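Fixing a gripper that stops short of the board

Arm comes down, stops just above the chopping board, throws error 612. Had this on the Nutsugah kitchen rig, lost most of a day. Steps below, do them in order.

Hit the stop before your hands go anywhere near. Pausing in software is NOT enough, it can wake up and finish the move. 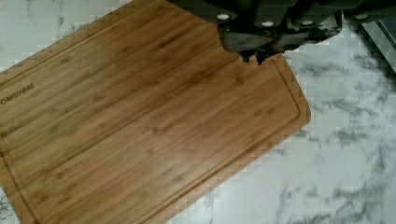
Fingertips over the board, near the groove.

Now check the board height in the config. Ours still had the old thin board in it. Measure yours at the corners, type it in, save, restart the controler. No restart, no change.

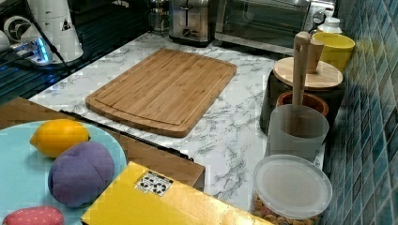
Next, clear the error log and run the empty pick, slow speed, one hand on the stop. Still 612? Redo the wrist zero, menu 4, and dont skip the warm-up.

If you get 1037 instead thats the force limit. Leave the limit alone. Raising it is how Vastbridge bent a finger in December.

Last thing, overhead check. Run the arm to the near corner of the board and compare with the map.

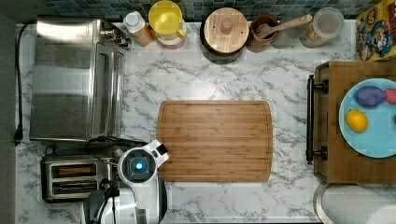
Posted by Nhyira Kyei | November 6, 2025 | Farmont workshop notes

Map off by more than 3 mm, recalibrate the overhead camera and start again from the config step. Any other code, send the log to Mansa Tsikata.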